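Unit 4 handout: Can machines do chores yet?
Robotics in Service and Light Manufacturing
Course notes prepared by Henrike Kasten, with lab material from Farzad Ranjbar

4.1 Scope

A chore, for this unit, is a short manual task that a person performs without training and that has no dedicated machine. Washing clothes is excluded. Moving wet clothes from the washer to the line is included. On the shop floor the equivalent tasks are kitting, bin sorting, clearing a bench at the end of a shift and putting parts back in the right tray.

Unit 3 covered fixed automation, where the part arrives in a known pose and the program never looks at it. Those methods don't carry over to chores. Objects in a kitchen or a repair bay are placed by people, and people are not consistent to the millimetre.

4.2 Breaking a task down

Fang's scheme, used in all the labs, divides a chore into stages: locate, approach, grasp, transfer, release, check. Each stage is logged separately. A run that fails at grasp gives no information about release, so the later stages are marked "not reached" and left out of their own failure counts. Students lose marks on this every year.

Tray work is the usual starting point. The objects are rigid, the faces are flat and a parallel grasp is generally enough. What remains hard is clearance. Fingers need room on both sides of the object, and a full tray offers very little. A planner that treats neighbouring objects as obstacles may find no valid grasp at all, while one that ignores them will push the row out of line.

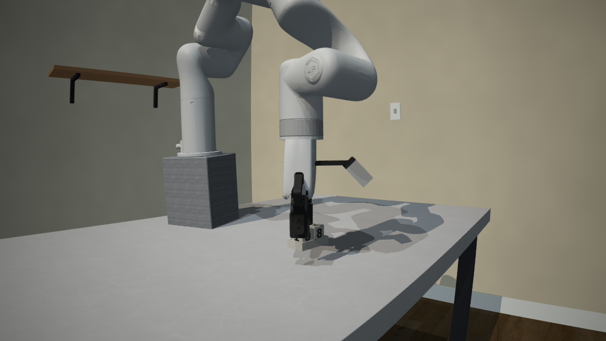 Occlusion is the second problem. As the gripper closes in on its target it blocks the view of it, and a camera carried near the wrist may lose sight of a label at the moment the label matters. Asadi's approach is to read all labels from a standoff position, store them, and move on the stored estimate. This works until something shifts. The alternative is a second fixed camera, with the extra calibration that brings.

4.3 Simulation results and their limits

The Cliva exercise set contains 579 simulated runs across 12 task layouts. Treat its success rates as an upper bound. Friction is constant within a run, objects don't deform, and lighting varies less than it does in a room with a west-facing window. Shadows are rendered, but glare off packaging film is not modelled.

Alipour repeated 3 of the layouts on hardware at Satovbridge, with 20 attempts at each. Locate and approach held up well. Most of the losses were at grasp and release, where small contact errors build up -- the simulator's contact model is weakest there. His lab notes are on reserve and should be read before Tuesday's tutorial.

4.4 Current position

Repeated handling of rigid objects on a clear surface: feasible, given a restricted object set and someone nearby to reset the cell.

Mixed rigid objects in clutter: feasible at low speed. Cycle time is normally worse than a person's, and recovery from a dropped item is often manual.

Cloth, bags, cables and food: laboratory results only, with a few narrow commercial exceptions.

Whole-room tidying: not feasible unattended. The difficulty is partly in deciding where things belong, and no gripper improvement will fix that.

4.5 Preparation for the lab

Read the Onudia task sheet and write out the stages for one chore in your own home or workplace. State the tolerance at release in millimetres. For each stage, name the sensor that would detect a failure. If no sensor would detect it, write "none" -- that is an acceptable answer and will be discussed.

Reports go to Farzad Ranjbar by 5 p.m. on the day of the lab.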